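书签归档的整理记录

Sornby 在去年 December 发了停止服务的通知，导出通道多留了一个季度。我从读研时开始用它存书签，中间换过浏览器、换过系统，书签一直没动。导出来的是一个 Netscape 格式的 HTML 文件，去掉完全相同的行之后剩 3,963 条。下面是把这批书签搬到本地、检查失效链接、补存正文的过程，脚本写得很随意，就不贴全文了，只记做法和踩过的坑。

导出格式

Netscape 书签格式没有正经的规范，各家的实现互相抄。文件头声明自己是一个 DOCTYPE，正文却是不闭合的 DT 和嵌套的 DL，用严格的 XML 解析器读必然报错。Sornby 的导出另有几处自己的毛病：

标签写在 TAGS 属性里，用半角逗号分隔，但标签本身允许含逗号，没有转义。我有一批标签是“C,底层”这种写法，导出后变成两个标签。

ADD_DATE 是 Unix 时间戳，单位大部分是秒，早年的一段是毫秒。判断方法很简单，大于十的十一次方就除以一千。

备注放在 DD 里，换行被替换成空格，段落结构没有了，恢复不了。

标题里的 HTML 实体被转义过两次，& 变成 &amp;amp;。解一次不够，解三次又会误伤正常讨论 HTML 的标题。我的处理是解两次，然后把标题里仍含分号和 & 的条目单独列出来看。

解析用的是宽松模式的 HTML 解析器，逐个取 A 元素，往上找最近的 H3 当文件夹名，往后找紧邻的 DD 当备注。文件夹只用过一层，省了递归。

入库用 SQLite，一张主表，一张标签表，一张检查记录表。主表里原始 URL 和规范化之后的 URL 分两列存，原始那列从不改动。这一条我认为很重要，后面的规范化规则改过好几次，如果当时覆盖了原值，每改一次都得重新导入。

URL 规范化

规范化的目的只有一个，合并指向同一页面的不同写法。能安全做的操作其实不多：

协议和主机名转小写。默认端口去掉。百分号编码的十六进制统一成大写，未保留字符解码。空路径补一个斜杠。

再往下就是经验规则，每一条都可能出错。去掉 utm 开头的查询参数，基本安全。去掉 fbclid、gclid、spm，基本安全。去掉 from 参数就不行，我一开始把它也列进去了，结果一个论坛的跳转页全部塌成一条。查询参数按字母排序，多数站点没有问题，少数老站的 CGI 依赖参数顺序，按位置取值。去掉末尾斜杠也不行，静态托管上带不带斜杠可能是两个资源，一个是目录，一个是文件。

片段标识符也就是井号后面那段，按说对服务器没有意义，可以丢。但前几年很多单页应用拿它做路由，丢掉以后整个站只剩首页。我的规则是片段以感叹号或斜杠开头则保留，其余存到另一列。

http 与 https 要不要合并，我犹豫了一阵，最后没有合并。检查时先按原协议请求，失败再换另一个，结果分开记。

主机名里的 www 同理。理论上带和不带是两个主机，实践上绝大部分站点会做跳转，等跳转结果出来再合并就可以，没必要在字符串层面猜。
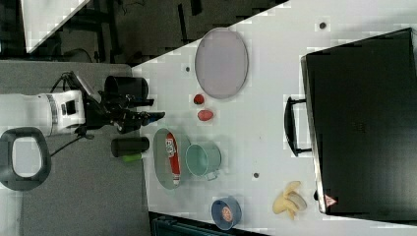

中文域名和中文路径要另外处理。主机名统一存 Punycode，显示时再转回来。路径里的中文比较麻烦，老站点用 GBK 做百分号编码，解码时按 UTF-8 读就是乱码，再编码回去字节就变了，链接跟着失效。所以前面说的“未保留字符解码”只限 ASCII 范围，超出部分原样保留字节。想看懂路径里写了什么，就另开一列存猜测的解码结果，只供搜索用，不参与请求。

猜编码的顺序是先 UTF-8 严格模式，失败则 GB18030，再失败则 Shift_JIS。最后这一档是给日文站准备的。GB18030 和 Shift_JIS 的合法字节序列有大片重叠，短字符串谁先谁赢，结果里会混进一些看上去很像生僻字的东西。对日文域名后缀的主机，我把两者顺序对调，误判就少得多。

失效的定义

链接检查工具通常给两种结果，活的和死的。做过一次就知道这个分法没什么用。我把状态分得细一些，大致如下。

域名不解析。最干净的一类，站点没有了，或者至少名字没有了。需要隔几天复查，有些小站的权威 DNS 自己会抖。

域名解析但连接失败。可能是机器关了，也可能是对方屏蔽了我的出口地址。换一条网络再试，能区分出一部分。

证书错误。过期的最多，其次是主机名不匹配。页面内容常常还在，忽略证书就能读到，存下来时加个标记。

返回 404 或 410。410 很少见，见到了可以直接信。404 则未必，有的站改版以后旧路径全部 404，新路径下文章还在，只是没有做跳转。

返回 403 或 429。这类不能算失效，说的是我的请求方式，跟页面在不在没有关系。429 按 Retry-After 头退避，没有这个头就等一个小时。403 换成正常浏览器手动打开看。

返回 200 但内容已经不是原来的。这一类最难，下面单独说。

跳转到首页。站方图省事，把所有找不到的路径 302 到首页，状态码好看，实际等于 404。判断方法是跳转终点的路径为空而原路径不为空。

软 404

返回 200 而页面上写着“您访问的内容不存在”，英文叫 soft 404。常见的检测办法是对同一主机再请求一个肯定不存在的随机路径，比较两次返回的正文。如果相似度很高，就说明目标路径也是错误页。

这个办法对普通站有效，注意几点。随机路径要和目标路径同目录、同扩展名，因为很多站对不同目录用不同的后端，根目录下的错误页和 /blog/ 下的错误页可以完全不一样。比较之前要把正文里出现的请求路径本身删掉，不然错误页里回显的 URL 会拉低相似度。时间戳、随机 token、广告位的内容也要去掉，我直接丢掉所有 script 和 style，只比可见文本。

相似度用 SimHash，六十四位，海明距离不超过三算相同。中文按字的二元组切，不分词。试过分词，结果没有变好，速度慢很多。页面可见文本太短时 SimHash 不稳，改成直接比较字符串。

域名被抢注的另算。原站过期以后，域名让人买走放广告，或者更糟，搬了一份旧站内容再往里塞链接。前一种好认，停放页的模板就那么些，看名称服务器也能认出大半。后一种几乎没法自动判断，标题对得上，正文对得上，只有页脚多出几行博彩链接。我现在的做法是查页面里的外链域名，跟书签库里同主机其他页面历史快照的外链集合比，出现一大批新域名就人工看。

抓取频率

单机抓取，同一主机的请求之间隔 2 秒，不同主机并发。队列按主机分桶，每个桶一个游标，调度器轮流取。这种写法比全局加延迟快得多，也不会让谁的小机器难受。

请求先用 HEAD，返回 405、501 或者连接被对方断开时改用 GET。后来干脆全改成 GET，限制只读前面一段正文。原因有两个，一是不少站的 HEAD 和 GET 返回不一致，HEAD 给 404 而 GET 给 200 的我见过不止一家；二是软 404 检测本来就需要正文，HEAD 省下的流量最后还是要花出去。

User-Agent 我写明了用途和邮箱。有站长来信问过，说明之后对方没有意见，还顺手告诉我他换了域名，旧文章都在新站。这大概是整个过程里效率最高的一次修复。

重定向链最多跟八跳，每一跳都记下来。记录中间跳转有实际用处，短链接服务关停以后，最后一次成功检查留下的终点地址就是唯一的线索。我的书签里有一批短链接，是早年从微博和推特上随手存的，当时没有展开。这批基本救不回来，教训是入库时就应当展开。

补存正文

链接还活着的，用 Dretine 抓成单文件存本地。Dretine 的输出是一个 WARC 加一个抽取后的纯文本，WARC 留底，纯文本进 SQLite 的全文索引。选它是因为抽取规则写在配置文件里，可以按主机覆盖。缺点是文档只写了一半，剩下的要读源码，命令行参数的默认值在两个小版本之间改过一次，没有写进更新日志。

全文索引用 FTS5，中文的分词是老问题。自带的 unicode61 把连续汉字当成一个词，搜什么都搜不到。trigram 分词器能用，但查询串少于三个字时不走索引，而中文里两个字的词恰恰最多。我的办法是入库时自己把汉字按单字切开，中间加空格，查询时把查询串同样切开再用双引号包成短语。索引大一些，查询结果准确，没有漏的。英文和数字照原样，不切。

有一个细节，全角半角要先统一，繁简不要统一。我试过入库时全部转成简体，搜索是方便了，人名和书名出了不少错，“乾”和“干”这类一对多的转换没法还原。后来改成查询时展开，输入简体则同时查繁体，索引里保留原文。

链接已经死掉的，去公共的网页存档里找。查询接口按时间戳给出最近的快照，取离书签添加日期最近、状态码为 200 的那一份。注意存档里同样存在软 404，要用同一套检测再过一遍。存档里没有的，用标题加引号去搜索引擎找转载。转载的问题是常常删掉图和代码块的缩进，Python 代码没了缩进基本等于废品。

两轮检查下来，第一轮标为失效的条目里有 56 条在第二轮恢复正常，都是临时故障。两轮之间隔了一个月。所以单次检查的结果不应当触发任何删除动作，只写检查记录，由连续多次的结果来决定状态。我把阈值定在三次连续失败，并且首尾至少隔四周。

要不要删

书签失效以后条目本身还有没有价值，这件事我和几个也在做同样整理的人讨论过。我的看法偏保守，条目一律保留，标题和添加时间本身就是信息，至少说明某年某月我认为这个东西值得存。搜索结果里把失效条目排在后面，加个标记就够了。数据库多几千行没有任何成本。

而且标题经常足够定位到替代品。邮件列表的归档换过几次地址，帖子的主题行没有变，拿主题行去新归档里搜，命中率相当高。论文的预印本同理，个人主页没了，标题在别处一定还能找到。真正找不回来的是那种标题叫“无题”或者“杂记”的博客文章，而我恰好存了不少。

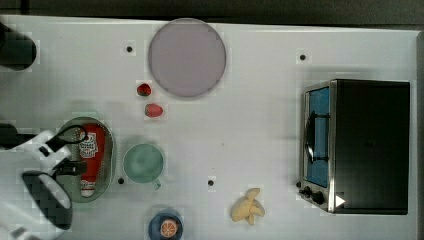 Réjean Dufour 不同意全部保留，他在邮件里说，死条目放在库里会让人误以为自己还拥有那些内容，检索时看到标题命中，点进去是空的，次数多了就不再信任整个库。他的做法是把没有正文的条目移到另一个文件，一年翻一次，翻到想不起来是什么的就删。他还提到一点我没有考虑过，标题和备注会影响全文检索的排序，只有标题没有正文的条目文档长度极短，BM25 会给它偏高的分数，于是死条目反而排在前面。

后面这一点是对的。我查了一下自己的库，搜“调度器”时排在最前面的几条全部没有正文。BM25 的长度归一化本来就偏向短文档，标题权重再调高一些，效果更明显。修法是排序时先按有没有正文分组，组内再按分数排。FTS5 里写成 ORDER BY 两个键即可，主表里加一个布尔列，省得每次去判断文本是否为空。

至于要不要删，我还是没有改主意。不过我加了一个视图，默认查询只查有正文的，想查全部时加一个参数。这样他说的信任问题大体上能绕开。

标签的清理

标签表比我想象的乱。同一个意思有中文、英文、缩写好几种写法，大小写不统一，单复数不统一，还有把日期当标签的。合并时没有用编辑距离之类的自动办法，短标签上误报太多，go 和 gc 只差一个字母，js 和 ts 也只差一个字母。我是把标签按共现关系列出来，两个标签经常出现在相似的邻居旁边而自己从不同时出现，那多半是同义词。按这个指标排序，人工从上往下看，看到连续一屏都没有可合并的就停。

合并记录单独存一张映射表，旧标签指向新标签，原始标签不改。理由和 URL 那里一样，规则会变，原值要留。

只用过一次的标签没有处理。它们在聚类上没有意义，但在回忆上有，看到“搬家那周”这样的标签，我能想起来那几条是在什么情况下存的。

Ryota Sakamoto 的方案比我激进，他把标签全部扔掉，只靠全文检索。他原来用的是 Iwasaki，那边的标签本来就不支持导出，所以也谈不上舍不得。用了半年，他的意见是检索词想得起来的时候完全够用，想不起来的时候标签也帮不上忙，按时间线翻反而有效。我部分认同。我自己查询日志里带标签条件的比例也很低，主要用在排除上，比如排除“工作”。

备份和同步

SQLite 文件不要放进实时同步的网盘目录，写到一半被同步走的文件打开就是损坏的。用自带的在线备份接口导一份出来，或者 VACUUM INTO 到新文件，再让同步工具去搬新文件。WAL 模式下只复制主文件也不行，最近的写入可能还在 WAL 里。

WARC 文件写完就不再改，适合按内容哈希命名，放到 Prila 的对象存储上。增量上传只看文件名是否存在，不比对内容。上传之后取回来校验一遍哈希，我遇到过一次分片上传合并后大小正确、内容不对的情况，原因是本地脚本把一个分片编号写错了，跟服务方没有关系。校验放在每周 Friday 夜里跑，日志里只记不一致的文件，平时是空的。

数据库另外导一份纯文本，一行一条，字段用制表符分隔，进 git。这份文本不含正文，只有 URL、标题、时间、标签、备注。好处是可以看 diff，哪天脚本写错批量改坏了数据，一眼就能看到。坏处是条目顺序必须固定，否则 diff 没法读，所以按添加时间加 URL 排序，不能按自增主键，重新导入以后主键会变。

还没做的

付费墙后面的页面目前只有标题和摘要，没有好办法，登录态抓取我不打算碰。

PDF 存了文件，没有进全文索引。双栏排版的抽取顺序经常错，左栏第一行接右栏第一行，短语查询在这种文本上基本失效。试过的几个抽取工具在中文双栏上的表现都不稳定，先放着。

视频页只存了标题和简介，字幕有的能拿到，格式各家不同，等写到那部分再说。

定期检查的周期暂定一个季度。按目前的速率限制，完整跑一轮要一整夜，瓶颈在条目最多的那几个主机上。可以考虑按主机的历史稳定性调整周期，连续多次正常的放宽到一年，抖动的缩短到一个月。检查记录表里的数据还太少，再积累几轮才能定参数。

导入脚本里毫秒时间戳的那段判断，如果有人也在搬 Sornby 的数据，记得先看自己文件里最早的条目。我那份的分界在换服务器前后，别人的可能不一样。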